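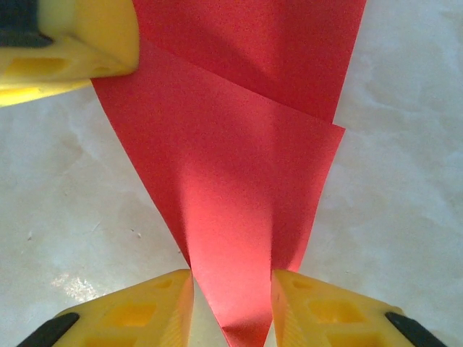
Red sheet between the yellow fingertips, as the wrist camera gets it.

Friday, late

What a good day on the folding cell! I got in early, put the kettle on and went straight to the fingertips, which I've been itching to redo all week. The old pads had gone shiny and the paper kept creeping, so I wiped the ribbed faces with alcohol, let them air, and then reset the closing gap on both arms by hand. Such a small job and I love it. You feel the pinch change under the screwdriver.

Then homing. Left elbow came back at 3,342 ticks, same as last time, but the right one said 3,471 and I spent an hour sulking at it before Kieran Hulme leaned over and asked if I'd checked the wrist first. I hadn't. One horn screw, half a turn loose! Tightened it, homed again, lovely.

After lunch I went over the cables (the purple ones, both arms). They ride over the grippers and back along the forearms, then across the left elbow and wide around the right one, and I want enough slack for a full reach without anything snagging on the front rail. New ties at the bottom, ends trimmed. I'm still not in love with that thin dark loop under the right gripper. Must ask Dean Kettle if Siltach does a shorter one.
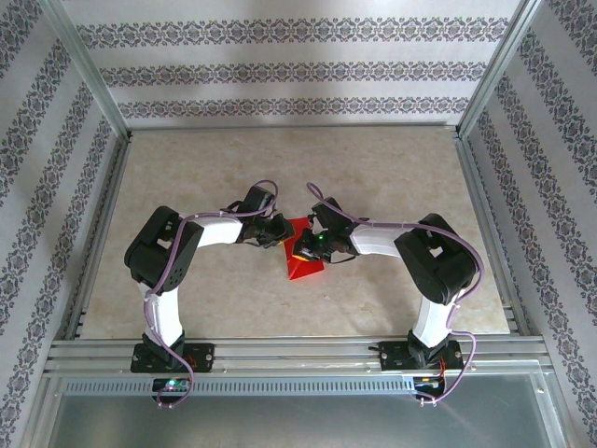

For next week

Grip force: try 574 on the left, leave the right alone. Write the new offsets in the Jumavetti notebook this time, not on my hand. Order spare pads, and a bag of horn screws while I'm at it.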